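Returns sorting, notebook
Monday, Zamdale site, back bench

Good morning for picking. Started at half seven, ran the mixed returns until tea, then swapped over to the awkward stuff. Writing this up before lunch while I still remember which changes were mine and which were from the night shift's sheet.

First the thing I'm most pleased about: the day shift now choose what the arm does. Up to last month the job list came down from the Drandel software and everyone at the benches worked to it, so if the arm got the easy totes the people got eight hours of the horrible ones, and the other way about. Now whoever is leading the bench sets the split at the start of the shift and can change it at any break. It took an afternoon to wire in and it has changed the mood in here more than any new gripper did!

Numbers from this morning, for the record. 300 items through the cell, nearly 100 of them soft (plush, mittens, the tasselled things from Bultedell that get everywhere). Hard items fine. Soft ones still slow, and 5 had to be finished by hand. Last time we ran the same sort of mix I gave up counting, so I'm calling that progress.

What I changed:
Approach on soft goods is now straight down with the fingers closer together at the start. Going in wide just pushed the loose bits about.
Lift speed down a notch for the first hand's breadth, then back to normal.
Stop light moved to where the packers can see it from their stools. They asked for this weeks ago and were right.

Not changed, but should be: the walk from the cell to the grading table. We've taken out most of the bending and lifting, lovely, and swapped it for a lot of walking with a tray. The grading table has been in the same spot since the building opened in 1982 and I think everyone assumes it's bolted down. It isn't. I looked.

Grading itself is the interesting bit for me. With the arm doing the picking, people have time to turn a thing over and decide whether it can go back out, and the Hoani crates (toys, mostly) are coming through with far better notes on them. Somebody wrote "seam gone under left ear, ten minutes with a needle" on a tag this morning. We never used to get tags like that.

Second half of the morning, toy mix, soft pick with the new approach:

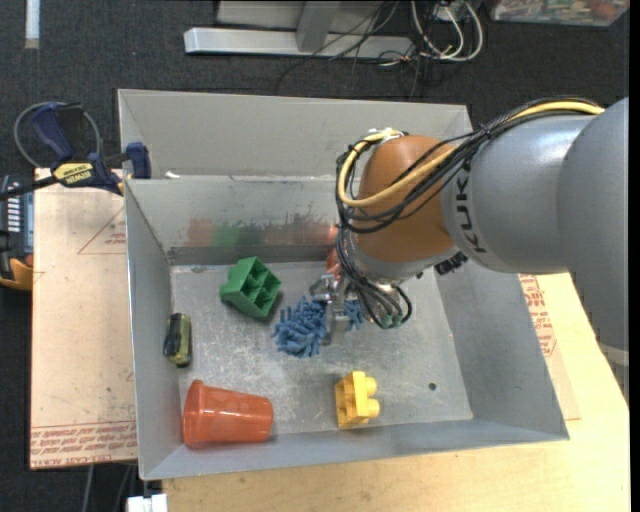 One of the packers read this over my shoulder and wants it written down that the grading is more interesting but also harder on the eyes, that by three o'clock the judging tires you out in a way the lifting never did, and that swapping jobs every hour would suit the bench better than every two. Fair point, and easy to try. I'll set the hourly swap for the rest of the week and leave a sheet by the kettle for remarks.

To do: borrow a trolley for the grading table. Ask Drandel whether the split setting survives a restart, as I've been putting it back in by hand. More soft goods from Bultedell if they'll send them. Run the slow lift again with the fingers a touch closer.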